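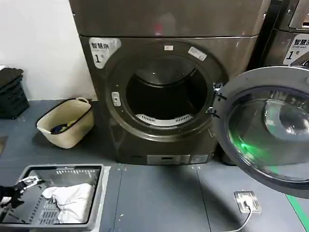 2. Progress during the reporting period

2.1 Summary

This report covers the second period of the Onura Household Water Advice Project, from October to the present, and is submitted to the Plekirus Fund under the terms of the grant agreement. The project offers free advice on water use to tenants in the Drorkberg and Navarrete districts. Work is on schedule in Drorkberg. In Navarrete the home visits began five weeks later than planned, and a revised timetable is given in section 2.5.

2.2 Home visits

Advisers completed 603 home visits during the period, of which 467 were in Drorkberg and the remainder in Navarrete. Each visit lasts up to an hour and follows the checklist approved at the end of the first period. The adviser reads the meter, checks taps and toilets for leaks, measures the flow at the shower and kitchen sink, and goes through recent bills with the tenant. A written summary is left in the home.

The most common fault was a toilet valve that did not close fully. Tenants had often heard the noise for months and had not connected it with the bill. Where the repair was the landlord's responsibility, the adviser completed a request form with the tenant and sent it the same day. Response times from landlords have varied a great deal. Two of the larger housing companies in Drorkberg now accept our form directly, and their repairs are generally completed before the follow-up call. Smaller landlords still ask for a separate letter in many cases, and this has added to the workload of the office.

Chelsea Dunmore took over coordination of the visits in the middle of the period. She has moved the booking system from telephone only to telephone and text message. Missed appointments have fallen as a result, most clearly among tenants who work evening shifts.

2.3 Printed and translated materials

The booklet "Reading Your Water Bill" was revised following comments from tenants. The section on standing charges was rewritten, and the worked calculation now uses the new bill layout. A total of 1,670 copies were distributed through home visits, libraries and two health centers. Rocío Becerra prepared the Spanish edition and Wenjie Han the Chinese edition. Both were read by tenants before printing, and several terms were changed on their advice. The Slovak edition, under Svatopluk Murín, is in proof.

The fund asked in its last letter whether the booklet could be made shorter. We have reduced it by four pages. A further reduction would mean removing the section on payment plans – the part tenants ask about most – and we would prefer to keep it.

2.4 Staffing and training

One adviser left the project and was replaced within the period. All advisers have now completed the two-day course on tenancy law, and a refresher on meter types was held in Navarrete. Carola Bauerfeind continues as project manager and remains the contact for all questions on this report.

2.5 Delays and changes to the plan

The late start in Navarrete was caused by the data-sharing agreement with the district water office, which required a second legal review. The agreement has been signed. To recover the lost time, one adviser will move from Drorkberg to Navarrete for the next period, and evening visits will be offered twice a week. We do not expect to need an extension of the grant.

The planned survey of tenants six months after their visit has also been changed. The original questionnaire was too long, and few of the tenants in the trial group finished it. The new version has nine questions and can be answered by phone.

2.6 Expenditure

Spending to date stands at 70 percent of the approved budget. Travel costs were below the forecast because of the delay in Navarrete, while translation costs were above it. We request approval to move the unspent travel funds to the translation line. No change to the total is requested. The full statement is attached as Annex B.

2.7 Next period

The Slovak edition will be printed and distributed. Follow-up calls will begin in Navarrete, and the first survey results will be included in the next report.

Submitted March 2022
Carola Bauerfeind, Project Manager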